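Chapter 6
Comparing Grippers on Flat and Thin Things

Before you start
You should have finished Chapter 5 (mounting and zeroing) and have a working arm on the bench. Any arm. The exercises were written on a Flonard with the stock controller but nothing here depends on it. You will need two sets of fingers, a wrist camera, a notebook, tape, and a plate you do not mind breaking.

6.1 Why plates

Blocks are easy. Most beginners test a new gripper on blocks, get a nice high score, and learn nothing. A block has flat parallel sides and it forgives a bad approach angle. A plate forgives very little. Thin at the rim, wide across the face, curved where you would like it straight. Grip it a little off and it rotates in the fingers. Grip too low on a dish rack and you hit the rack.

So this chapter is mostly plates. Cups come back in Chapter 7, bags and cloth in Chapter 9.

Three terms to know before the first exercise:

Pinch line – the line along which the two fingers meet when closed.
Roll slip – the object turns about the pinch line while held.
Drop-out – the object leaves the grip before the release command.

Roll slip is the one people forget to write down. The plate is still in the hand, the controller reports a closed grip, everybody is happy, and then it will not go into the slot because it has turned. Log it seperately from drop-out. Always.

6.2 Two kinds of finger

Rigid fingers with pads. Fast, repeatable, cheap to replace. All the give is in the pad, so when the pad wears the numbers drift. Araceli Rosales kept a set running through 2000 closures on the Trolunska bench and the late trials did not match the early ones at all. Same program, same plate. New pads, and the numbers came back.

Molded or cellular fingers. Pockets or cells in the body of the finger, the idea being less weight and, depending on the material, some flex. How much flex is something you measure. Do not guess it from the look of the part – fingers with nearly the same outline can behave very differently under load.

Neither kind wins everywhere. The Ahmadpour fingers used in exercise 6.4 did well on rims and badly on anything with a foot ring.

6.3 Reading the wrist view

A wrist camera sees the fingers first and the job second. Good for us. What you want from it in a plate trial is the angle between the plate and the pinch line, and whether the rim is actualy in the gap or only resting against one finger.

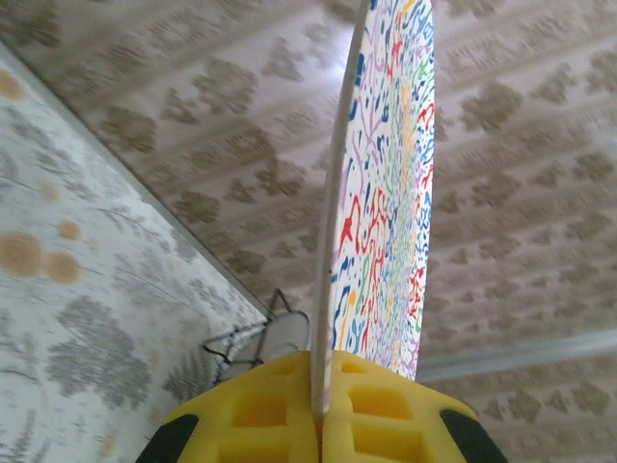
Figure 6.1 Wrist view of a thin plate held on edge between yellow cellular fingers. The lower tip sits in the gap.

Note how little of the face you get at this angle. Marks on the plate bunch up and stretch, so do not rely on a printed pattern for tracking when the plate is near edge-on. Use the rim. A pale rim against a busy background is still a long clean curve, and you can fit a line to a short piece of it.

Backgrounds. Leopoldo Carrillo ran his first set over plain gray card and his second over patterned cloth. The rim finder that looked perfect on card lost the plate again and again on the cloth. Test on both. If you only have time for one, take the patterned one.

6.4 Exercise: first comparison

Work in pairs, one at the controller, one logging.

Fit finger set A. Zero as in 5.3.
Stand the plate on edge in the holder. Tape the holder down.
Run 48 pick trials. Same approach height, same speed, same closing force.
For each trial write: held, roll slip, or drop-out. One word is enough.
Change to set B and zero again. Yes, again.
Repeat all 48.

Then do 20 more with each set, approach angle tilted slightly off vertical. Keep these on their own page. Halima Okoth's group at Hosunwood mixed the tilted trials in with the straight ones and had to throw out the lot, 109 lines of log by then.

Do not adjust closing force half way through. If it is wrong, stop, fix it, start the set over.

Questions to settle with your partner before 6.5: which set showed more roll slip, and did it show up in the controller's own report? Could you have found it without the camera?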